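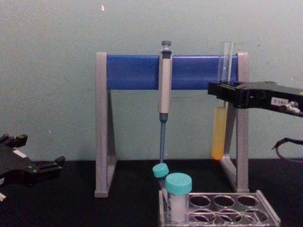 The teaching lab at Derneck is open again, and I went along on 2 September 2022 to have a nose round before the first evening class. It's been shut since December, so I was dead keen! The benches are back in use, the walls have had a coat of paint, and the pipettes finally have somewhere to live — the one I liked best hangs from a bright blue crossbar on a little grey stand, just clear of the black worktop. My old lab drawer would be ashamed.

Zestosano is paying for the consumables, and there are 21 places on the first course, which runs for six weeks. Four were still free when I left. Sign up at the front desk, and bring your own lab coat if you've got one.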